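Gramitz业余联赛 常见问题
更新:2022年3月6日

先看完再发邮件,谢谢。重复的问题不一定回。

报名什么时候截止?
6月的最后一个周五,晚上12点。过点系统自动关,找谁都没用。

一队最多报多少人?
31人,含守门员。每场大名单另算,见赛程页最下面那个表。

可以同时报两个队吗?
不行。去年有人在Skornasach和Sandhu都挂了名,两队那几场全改判0比3。别试。

中途转会呢?
可以,每人每赛季一次,冬歇期内办。原球队队长签字,新球队队长签字,表格扫描发过来。拍照也行,字要看得清处。

报名费多少?
每人60欧,按队一起交,不收个人转帐。备注写队名,去年好几笔只写了“足球”,对了半天账。
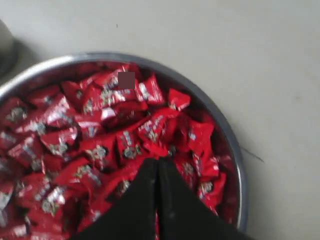
比赛用球谁带?
主队。5号球,气打足。客队热身用球自己带。

下雨踢不踢?
踢。打雷不踢。场地积水由裁判决定,开赛前2小时还没通知就是照常。Fimau那块场地排水差,去那边的队多看一眼群消息。

迟到怎么算?
等15分钟。再不到判负,0比3。凑够七个人就可以先开球,后面的人到了找第四官员登记再上。

黄牌累计?
四黄停一场,红牌至少停一场,严重的另外开会定。杯赛和联赛分开算,上赛季的牌不带过来。

同分怎么排名?
先看相互战绩,再看净胜球,再看进球数。还一样就加赛一场,中立场地。有人问过能不能抽签,不能。

对判罚不服找谁?
队长写邮件给Yogesh Prajapati,赛后48小时内,写清楚场次、第几分钟、什么事。有录像附上录像。别在群里吵,群里说的一律不算申诉。越位和界外球这种不受理。

更衣室几点开?
开赛前一小时。钥匙在主队队长那里,用完锁门。丢了东西联赛不负责。

球衣撞色怎么办?
客队换。没有第二套的穿背心,背心自备。号码必需和名单一致,不一致的裁判可以不让上。

女队什么时候开赛?
还在排,赛程定了放首页。

家属能进场边吗?
栏杆外面随便站。替补席只坐替补和教练,狗也不行。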